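Este site usa cookies para guardar as suas preferências. Ao continuar a navegar, aceita a sua utilização.

Dicas de bancada para o clube de robótica: pegar em objetos pequenos sem os deixar cair

Tempo de leitura: 4 minutos

Estas notas saíram do caderno do clube da oficina Peredora, onde os alunos preparam a prova de recolha da taça Hrnčiar. A prova é simples de explicar: o braço tem de apanhar 4 objetos pequenos e pousá-los numa caixa, sem ajuda das mãos. O que se segue serve para qualquer garra de dois dedos, comprada ou feita na escola.

Preparar a bancada

Limpe a superfície com um pano de microfibra ligeiramente húmido e deixe secar. O pó passa para os dedos da garra e ao fim de uma tarde os objetos começam a escorregar. Álcool só nos dedos, e pouco — em algumas borrachas deixa a face baça e mais dura.

Desligue ou desvie os candeeiros que batem de frente no tampo. Um reflexo branco forte ao lado do objeto baralha a deteção por cor. Uma folha de papel vegetal presa com molas à frente da lâmpada resolve quase sempre. Se o tampo for muito salpicado, aumente o desfoque no programa antes de procurar contornos.

Marque a posição de partida com fita de pintor. Descola bem no fim do dia, coisa que a fita isoladora não faz.

Alinhar antes de fechar

O erro mais comum dos alunos novos é fechar a garra logo que o objeto aparece entre os dedos. Primeiro alinha-se. O comprimento do objeto deve ficar paralelo aos dedos, com folga dos dois lados. Com carrinhos em miniatura convém apertar pelos flancos: pelas pontas, os para-choques arredondados fazem o carro rodar.

Se a folga de um lado for maior do que a do outro, mova o braço e volte a ver. Quando se fecha a garra descentrada, o primeiro dedo a tocar empurra o objeto e a posição guardada deixa de servir.

Um tejadilho curvo e brilhante também engana a câmara. O programa pode tomar um ponto de luz na pintura por uma aresta. No nosso caso passou a funcionar melhor quando deixámos de procurar o ponto mais claro e passámos a usar o centro da mancha amarela.

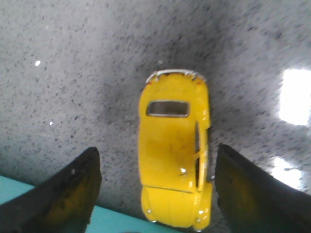 Fechar e levantar

1. Feche devagar até haver contacto dos dois lados.
2. Espere 500 milissegundos. O motor estabiliza e a leitura de corrente fica utilizável.
3. Suba dois dedos de altura e pare. Se o objeto estiver torto, pouse e recomece.
4. Só depois leve o braço até à caixa, a velocidade reduzida.

Não aumente a força para compensar um mau alinhamento. Risca a pintura dos modelos de metal e gasta as engrenagens do servo.

Guardar os dados de cada tentativa

O nosso registo vai em 1,948 tentativas, numa folha de cálculo com uma linha para cada uma. Bořivoj Beneš, que acompanha o grupo desde outubro, pede sempre três colunas: objeto, orientação e resultado. O resto é opcional. Das falhas da última série, 104 estavam marcadas como «descentrado», e foi por isso que a secção do alinhamento ficou tão comprida.

Escreva o resultado na hora. De memória, no fim da sessão, as falhas parecidas acabam todas com a mesma etiqueta.

Arrumar

Deixe a garra aberta ao desligar — fechada durante dias, a borracha ganha vinco. Os objetos de treino vão para uma caixa com divisórias, forrada a feltro. Os cabos enrolam-se largos e prendem-se com velcro. A fita de pintor sai do tampo no próprio dia.

Receba as próximas dicas por correio eletrónico. Subscreva a nossa newsletter.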